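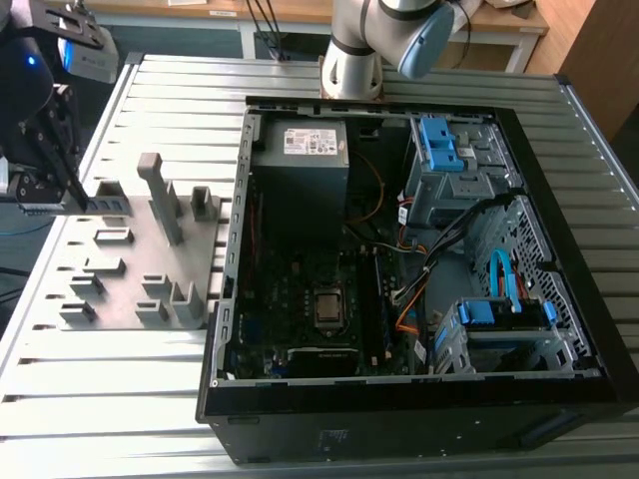 What Lives Inside a Computer?

Have you ever wondered what is going on inside the big box under somebody's desk? It hums a bit, it has a light on the front, and grown-ups get rather cross if you rest your feet on it. With the side panel taken off it looks a lot like a little town, with streets and buildings and lots of coloured wires running between them, so let's go for a wander round and meet the neighbours!

First, the power supply

Every town needs electricity, and so does every computer. The power supply is a metal box tucked into one corner of the case. It takes the electricity from the wall, which is much too strong for all those delicate parts, and turns it into a gentler sort that they can manage. Then it sends it off down bundles of wires to wherever it is wanted. You must never, ever open a power supply, even when the computer is unplugged, as it can hold on to a nasty shock for a good while afterwards. Even people who mend computers for a living leave that box shut.

The motherboard, where everybody meets

The motherboard is the large flat board that all the other parts plug into. Lots of them are green, though you can find them in black, blue and even red. If you look at one closely (a magnifying glass is lovely for this) you will see very thin lines going all over it. Those are made of copper, and they are the roads of our little town, carrying messages back and forth faster than you could possibly follow.

Somewhere on the board there is a square thing with a shiny metal lid. That is the processor, and it does the working out. When you press a key, or make a character jump in a game, the processor has to decide what happens next. All that thinking makes it warm, so in a computer that is switched on it wears a big metal cooler on top, usually with a fan to blow the heat away.

Memory, and why it forgets

Near the processor you will find some long, thin slots. These are for the memory, which comes on narrow sticks that push in along their whole length until the little catches at the end click shut.

Memory is like the top of your desk when you are doing your homework. You spread out your pencils and your book and your bit of paper, and everything is easy to reach. A bigger desk means you can have more things out at once! But when the computer is switched off, the desk is swept completely clear, and that is why it is so important to save your story before you go down for tea.
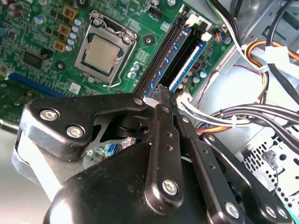

Alva wrote in to ask whether you can put a memory stick in the wrong way round, and said she had once tried very hard with a jigsaw piece and it had not ended well for the jigsaw. It's a very good question, Alva! Each stick has a small notch cut in its bottom edge, and the slot has a bump to match. If the notch and the bump don't line up, the stick won't go in, and you should turn it round and try again without any shoving.

Drives, which remember

If memory is the desk, then a drive is the cupboard. Your photographs, your games and that story you saved are all kept there, and they stay put when the power goes off. Drives sit in a metal cage or slide in on a tray, and a thin flat cable takes everything to and from the motherboard.

A tidy place for every part

Anybody who takes computers to bits soon learns to be fussy about where things go. A board with holders and slots fixed to it is a great help, and so is an egg box if you are working at the kitchen table.

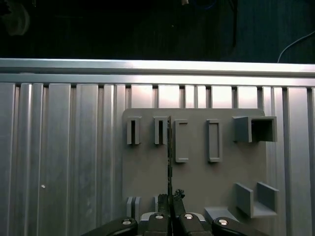
Something to try at home

You will need 2 shoeboxes, some wool, scissors and a grown-up to share the cutting. Use one box for the case and cut up the other to make your motherboard, processor, memory and drive. Wool makes splendid wires. Allow 60 minutes, or rather longer if you are going to paint it, and leave the paint to dry before you glue anything down.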